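Stop asking who she's going home to

I've followed women's surfing and bodyboarding since I was about twelve, and I still can't read a profile of an athlete without skipping half of it. You know the half I mean. Born here, trained there, and then four paragraphs on who she married, what the dress looked like and whether his mum approves.

Take Anqi Lu. She won the Skostness open two years running, the second time with a taped-up ankle and a borrowed board, and it was one of the best heats I've ever watched (I was on the rocks with a flask, absolutely frozen, shouting myself hoarse). Look her up now and the first thing you get is her wedding to Ghislain Marchand. He's a perfectly nice man by all accounts! He used to read the weather on regional telly. But he has never surfed a wave in his life, and he gets more lines on her page than the final does.

I counted, because I was cross. The biography on the Zadine fan site has 15 sentences. Her sport gets 4 of them.

My friend Uzma Siddiqui thinks I'm being a snob. Her view is that people want a bit of romance with their sport and there's no harm in it, and that plenty of fans only turned up because of the wedding photos and then stayed for the surfing. She may have a point. She was one of them. We've had this argument in her car, in the queue for chips at Daltunside and most recently over a pot of tea that went cold while we were at it.
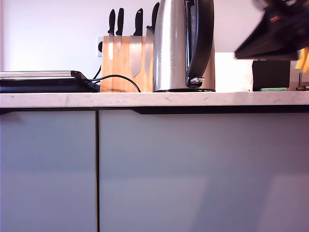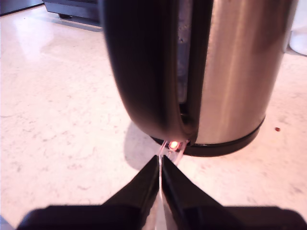
Where I dig my heels in is that it doesn't happen evenly. Chaiwat Sukprasert got married the same November, to someone who is properly well known, and his write-ups still open with his results. The wife turns up near the bottom, next to the dog. Why can't Anqi have that? I'd even settle for the dog.

And it does matter, a bit. Sponsors read this stuff. Atif Bukhari, who ran the junior squad at Seo for years, told me the girls get asked about boyfriends at sixteen and learn to have a cheerful answer ready. I found that pretty grim.

I'm not saying leave the husband out. I like gossip as much as anyone, and I did look at all 111 wedding photos, twice. Just put the surfing first, get the scores right, and tell me how she learned to ride a left that steep. Then I'll happily read about the cake.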